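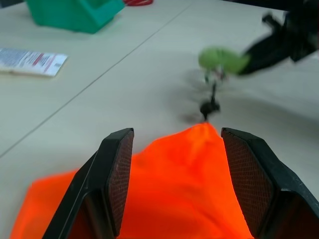
ok so the gripper fault. the release timeout one, code 2538. going to write it all down before I forget the order things happened in. It shows up on soft stuff, cloth mostly. Orange cloth bunched up in a peak between the fingers, other arm already moving fast enough to smear on the wrist cam, and everything on the dashboard says fine. That's the state right before it goes bad, or one of them

Short version for people who scroll: a gripper was told to open, didn't, and the system carried on as if it had. Other arm kept moving. No one hurt. One stop button pressed by a human, which should not have been how it ended

Longer version. Two arms, one table, household objects. Task is tidy up, hand things from one side to the other, wipe, put back. Boring on purpose. Controller is Flilley, logging goes to Listeo, I'm in Prustholm with the hardware and Sólveig Fogh is remote on the software side

The rule is supposed to be simple. Arm A says "I let go." Arm B waits for that before it pulls or crosses over. If A doesn't say it inside 2000 ms, you get 2538 and both arms hold still

What we got: A said "I let go" while still gripping. So no 2538. Then B moved, the cloth went tight, A got dragged sideways by the wrist and THEN we got 2538, on the next release, for a totally different reason. So the code we spent the whole morning chasing was the wrong one

I want to be clear that I chased it too. I wrote "timeout too short??" in the notes and underlined it. it was not too short

How it got past us: the "I let go" message isn't measured. It's sent when the motor has been commanded open and 200 ms have gone by. That's all. There's a position reading right there on the finger drive and the release check never looks at it. I had assumed for months that it did

On a hard object you mostly get away with that. Fingers open a bit slow, object stays put or drops, whatever. With cloth a fold can get up into the finger linkage and then the fingers are shut in practice, motor pushing open, current climbing, message cheerfully sent

Found it by scrolling Listeo by hand to row 3168. Commanded position: open. Measured position: closed. Both columns right next to eachother. They'd been next to each other the whole time, I just had the measured one hidden to make the window narrower

yes I've unhidden it

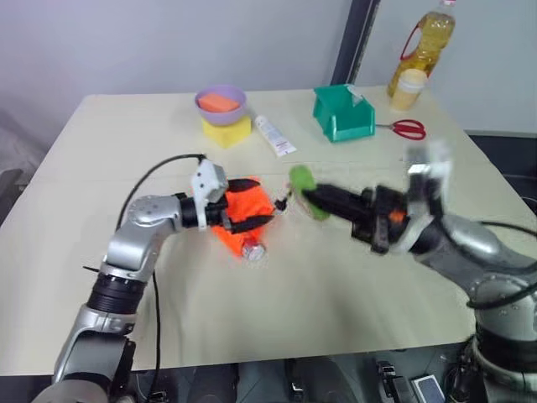 Next bit is the part that bothers me more. There IS a current limit on the finger drive. It should have tripped when the motor was shoving against jammed fabric. It didn't. Went looking and the limit was set high, way above what we agreed on

Nobody on our side remembers raising it. Config history says it changed during the February update. Flilley merges your settings with its defaults when you update and where the names don't match any more, default wins. Silently. Our limit was still sitting in the file under the old name, looking perfectly healthy. I had opened that file twice and nodded at it

So if you run Flilley and updated in Feb, go read the LIVE value off the drive. Don't read the file. The file will lie to you with a straight face

Someone is going to ask why the arm-to-arm force check didn't catch it. Fair. It did see something. Cloth stretches, so the force comes up as a slow ramp and the check wants a sharp jump. It was tuned on rigid things bumping into rigid things. A towel is basically the worst case for it and we'd been feeding it towels all week

And the arm that got dragged: its wrist turned past the soft limit and the joint gave a warning, yellow, not red. Yellow doesn't stop anything. I hit the stop. My hand was near the button out of habit, not becuase I'd noticed anything clever

After the stop we made a second mistake, also mine. I cleared the fault from the screen before freeing the cloth. On clear, the gripper tries to re-home. So it opened hard against the jam with my hand maybe a forearm's length off. Fabric let go with a snap and the fingers flew to full open. Scared me properly. Nothing touched me but I count that as the real incident, more than the drag

What the sheet on the wall says now:
Stop pressed, leave it pressed
Drive power off at the switch, wait for the lights to go out
Cut or pull the fabric free with hands on the fabric side only
Look at the fingers and move them by hand
Power, home, THEN clear

The old sheet had "clear fault" as the first line. It was written for desk objects. I wrote it. moving on

Ludivine Courtois came over to look at the linkage with me and spotted the gap in about two seconds. There's a slot behind the finger, on the moving side, and a loose fold goes in there when the fingers close at a slant. Square-on it seems ok. At an angle it feeds in like a paper shredder

She wanted a cover over the slot. I wanted to change the approach angle in software. We're doing the cover. She's right, software is what just let us down and I'd like a bit of plastic between me and the next merge

First cover fouled the finger at full close. Second one is taped on as I type and it's ugly. Lemaire is cutting a proper pair for us, no date yet

Sólveig's changes, from her message, squashed a bit:
release is only sent when measured position agrees with commanded
if it doesn't agree, the other arm holds and stays held
the receiving arm does a small slow tug before a real pull, and if force ramps during the tug it backs off
live drive limits get compared with our own list at startup and a mismatch blocks motion

That last one already fired on a second bench. Same wrong limit. So that bench had been running like that since the update too, just without cloth on it. not a nice feeling

Things I don't know yet:
whether the drag hurt the wrist joint. It moves fine by hand and homes fine. I'm still not trusting it until it's been measured
whether the yellow warning should be a stop. Sólveig says yes for two-arm tasks and no for single. I lean yes for everything and then we find out how annoying it is
how many older runs have the same mismatch in them and just happened to end quietly. She's writing a query for that now

Replying to the DM asking if we tested the stop button itself. Yes. Both, before anything got powered up again. Both cut drive power. Do this even when the button was the one thing that worked

And to the other one: no, slowing the arms down doesn't fix it. Slower drag is still a drag. Gives you more time to get to the button, I'll take that, we are running slow for now. But the handover was broken at any speed

Also please don't hold the cloth for the robot to "help it along" while you debug. I've done it, everyone's done it. If the release message is wrong then your hand is in the spot where arm B expects nothing. Off the table, both hands, every time

Bench rules till the covers come: no fabric in two-arm handovers, single arm cloth is ok with someone at the stop, nobody clears a fault alone

Small annoying thing, the mismatch check is noisy. Fingers bounce a little at the end of opening and it reads as disagreement for a moment. Had a pile of false holds before lunch. Sólveig is adding a short settle time. I asked her to please make it short, and to please not call it a timeout

will post the Listeo query when it's cleaned up. the column names in it are ours so you'll need to swap in your own. going back to tape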